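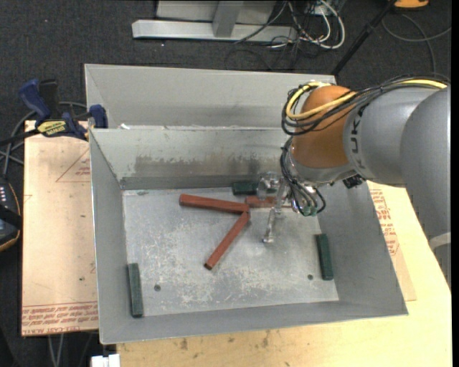 Ikley parish to vote again on name of car park

Residents of Ikley will be asked in February to choose a name for the car park behind the library, which has managed without one for as long as it has had cars in it.

It is the second attempt. The first, run online last summer, drew 2227 votes in a parish of 4000 people, a turnout the council's own elections have yet to trouble. The winner was "The Car Park". Councillors ruled that this did not count as a name, and the matter went to a working group, which met four times and spent £300 on a sign with a blank space in the middle.

The new ballot will be on paper and limited to one per household. The shortlist includes Vieira Place, after the bakery that used to stand on the corner, and Library Court, which the library has asked not to be involved in. Write-in suggestions will be accepted but, the council says, "read with care".

Ballot papers can be handed in at the parish office until 4pm on the closing day. Parking at the office is limited, and visitors are advised to use the car park behind the library.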